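Checking and Sorting Little Game Cubes on a Paper Plate

I make my own pieces for Flarkport, the trading game my friend Teodor Stanciu has been tinkering with for ages, and that means I spend a lot of evenings with small green cubes. A full set is 80 of them. The first time I made one I dumped the whole pile on the table, lost a bunch under the radiator and sent Teodor a bag with a wobbly cube in it (he still brings it up). So I worked out a way of doing it that's cheap and kind of relaxing, and it takes me 30 minutes if I don't stop to answer my phone.

What you need

Your cubes
A round black container, wide enough to get your whole hand in
White paper plates, the plain kind with a ridged rim
A nail file or a bit of 200 grit sandpaper
A bag or box for the finished ones

Step 1: Put everything in the container

All the unchecked cubes go in the black container, and they stay there until it's their turn. I like black because bright green jumps right out at you, even down where the light isn't great. A clear tub works too, I just find it harder on the eyes by the end of the night.
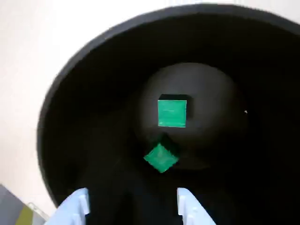
Feel around the bottom with your fingers before you decide you're done, though! Mine isn't flat inside, it comes up in the middle, and small stuff loves to roll down the sides and sit in the dark part. I've closed up a set before and then heard one rattling in there the next morning.

Step 2: Set up a plate

Put a plate down on a table that doesn't rock. Cheap plates are the best ones for this job. You want that crinkly rim, which slows a cube down if you drop it a bit too hard, and you want a plain white middle with no flowers or stripes on it. I tried a Zamfir serving dish once (a wedding present, very pretty) and the glaze was so shiny that everything slid around like it was on ice. 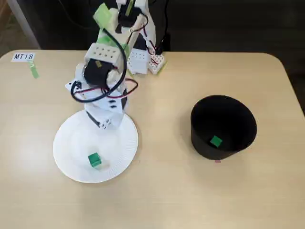

Plain white paper plate with a ridged rim, on the beige tabletop.

If your plate bows up in the center, flip it over and press it flat with your palm, then flip it back. Toss it if it's greasy. I buy the Drevora ones in the big sleeve and I don't feel bad about using a fresh one.

Step 3: Pick a side and stick to it

I'm right-handed but I like my plate on the left, so I can hold the file in my good hand. Try it both ways with a few cubes before you commit to the whole set. Leave yourself some elbow room in front of it too.

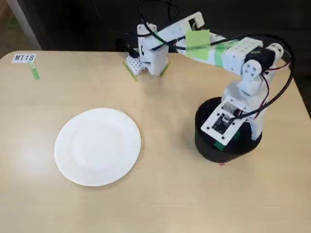 The plate over on the left half of the table, nothing on it yet.

Step 4: Check them on the plate

Move a cube over, set it down and give it a little nudge. If it rocks, there's a bump on the bottom, so a couple of strokes with the file and try again. Then turn it so you can see a different face. You'll notice the sides don't all look the same. The top of a cube can be deep green and a bit shiny while the side next to it is lighter, with those fine slanted lines.

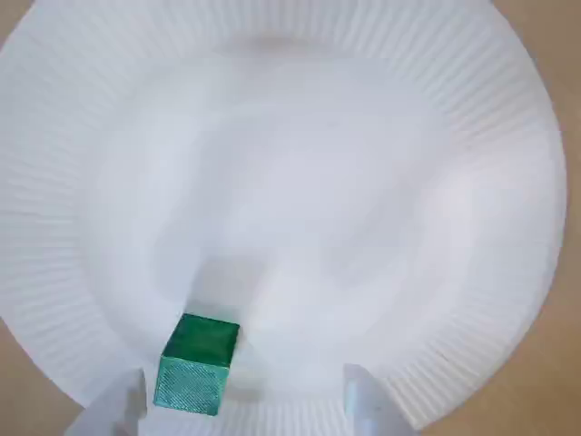
I leave the lines alone, by the way. Teodor wanted them sanded off and I did exactly 2 cubes for him before my thumb gave out. They give you something to grip when you're playing, and under a lamp they look pretty nice.

Step 5: Bag them up

Good ones go straight in the bag. Bad ones go in a mug, and I deal with the mug on Saturday when I've got more patience. Brush the dust off the plate into the trash before you start the next batch, or it ends up all over the clean cubes.

If you're doing more than one color, finish the first color completely before you open the next. I use a Sutisum sandwich bag for each and write the color on it in marker, even when I'm sure I'll remember. Yellow is next for me, and I still have to find the lid for that tub.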